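Clubs > Stondstead Robotics Club > Simulation project > Questions and answers

Rack project: questions we get from new members
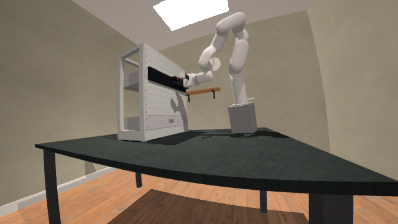
When does the club meet, and how long is one session?
We meet once a week in term time, in room 742 of the Clerketti building. One session takes 70 minutes. The door is open a little earlier if you want to start your computer and load the project before we begin.

Do I need to know programming?
A little Python is enough. If you can write a loop and a function, you can follow the first tasks. Kelly Amaral gives a short introduction for those who never programmed before – please write to her first, so that she can prepare a place for you.

What is the project this year?
We teach a simulated arm to work at an equipment rack. The arm must reach the front of the rack, bring the gripper to a device and hold its position there. All is done in the simulator, so you can make mistakes without breaking anything.

Will we use a real robot later?
This is not decided. The school in Tutness has an arm which we may visit in May, but we cannot promise it. The marks for the project depend only on the simulation.

How are the teams made?
Each team has 4 members. You may choose your partners, or Tane Stubbs will put you in a team which has a free place. Changing the team is possible until the first report is handed in.

My arm goes through the rack instead of touching it. What is wrong?
Most often the collision shapes are switched off in your copy of the room. Open the settings, switch them on and load the room again. If the arm then shakes at the contact, make the time step smaller.

Can I work at home?
Yes, if your computer has a separate graphics card. The download is over 753 megabytes, so please do it before the session and not on the club network.

What is the McAlister round?
It is our small competition at the end of the year. Every team runs its program on a rack position that it did not see before – the same one for all teams. Registration closes one week before the round, and late entries are not accepted.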